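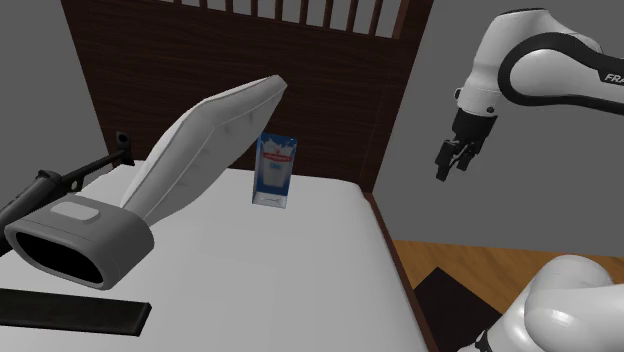 Cirketti asked, on reading the February draft, whether simulated runs would ever be worth what we pay for them, and said he would rather see a smaller set that someone had checked. We have some sympathy with that view, and this report tries to answer it.

Progress report to Holtier, bedroom tasks
Saturday, September 7, 2019

The plan called for 1,000 simulated examples in this period. We recorded 700 and kept 299. The rest were dropped on review, mostly for arm paths that no real operator would choose. We don't think the first figure should be quoted without the second.

Each kept example holds the arm's motion, the gripper commands, a room view and a close view from near the fingers. The room view is the easier one to learn from. The close view worries us more — much of it is plain surface, and a learner may latch on to floor color or wood grain and ignore the object it has been told to handle.
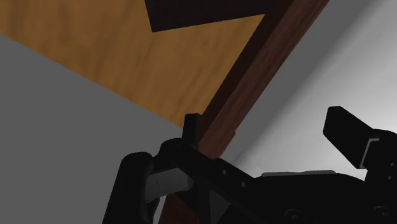 Close view in the simulated bedroom, with the open gripper fingers low in the picture.

Coste's review tool has made checking faster, but two reviewers still disagree too often about what counts as a clean grasp. Until the written rule is tighter, we would treat any success rate from this set with caution.

No trained model is delivered with this report. Next period we will re-review 20 of the rejected runs, vary the floor and wall colors, and hold off on new tasks. We ask that the second payment stay tied to kept examples.

Related items
Tenis: notes on grasp labels
Coste review tool, change list
Holtier reporting schedule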